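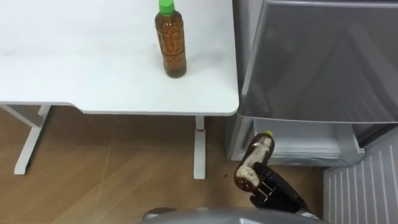
White table, bottle with the green cap

Thucydides - which translation for a first go?
Started by marginalia_meg, December 7, 2023

marginalia_meg
Quick one. Want to read the whole thing over the holidays, no Greek, did Herodotus last year and loved it. Down to 2: the Gronmont paperback or the old Ronden hardback, which my library has. Ronden has hardly any notes. Does it matter?

oldscroll
Gronmont, no contest. Maps where you need them, notes at the foot of the page. The Ronden is lovely English but you'll be lost by the end of book one. All those Corinthians.

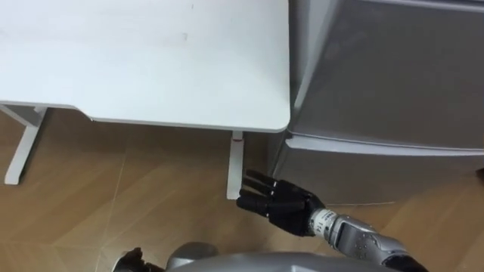
Also the speeches. In the Ronden everyone sounds like the same Victorian headmaster. Pericles, Cleon, all of them. Gronmont at least tries to make Cleon nasty.

pelops77
Disagree with pretty much all that. The speeches ARE hard and knotty in the Greek, making them chatty is worse than making them stuffy. And the Gronmont notes tell you what to think. Half of them are the translator having a go at other translators.

marginalia_meg
Hmm. How long are the notes, are we talking a line or a page?

pelops77
Melian dialogue has about 25 and it's only a few pages long. I stopped reading them.

oldscroll
You stopped reading them and you're reviewing them, ok

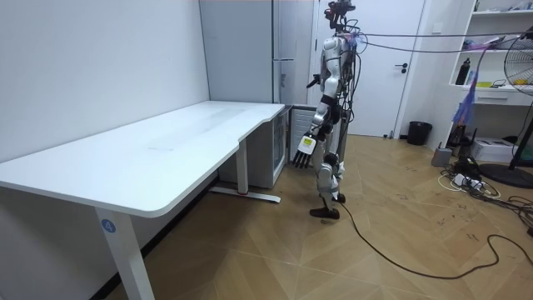
Re: Which translation - ebook versions?

tin_stylus
Bit off topic sorry. Has anyone tried the Gronmont as an ebook? Got it on my Zoltex and the footnotes all go to the back, tap one and you lose your place. Maps are tiny. Paid for it too.

oldscroll
Same on mine. Get the paper one, second hand if you can.

tin_stylus
Second hand ones near me are all the first printing. Is that the one with the index missing?

Zhiqiang Dai
First printing has an index, but the page refs are out by 5 or so after book six. Annoying, not fatal. I taught from it for years and wrote the right numbers in pencil.

On the original question - I'd borrow the Ronden as it's free and read the first 200 pages. If the speeches put you off, swap.

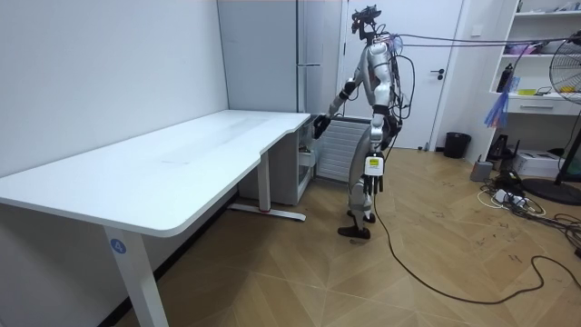

And read the Cui introduction whichever you pick, it's a seperate little book, short, very good on why he breaks off mid-story in 411. Skip the chapter on dating unless you like that sort of thing.

pelops77
Agree on Cui. Not on skipping the dating chapter, thats the best bit

marginalia_meg
Thanks all. Ronden reserved, Cui ordered. Will probably be back moaning about Corinthians.

oldscroll
Print a map out first. I mean it. Epidamnus, Corcyra, Potidaea, get them marked before you start.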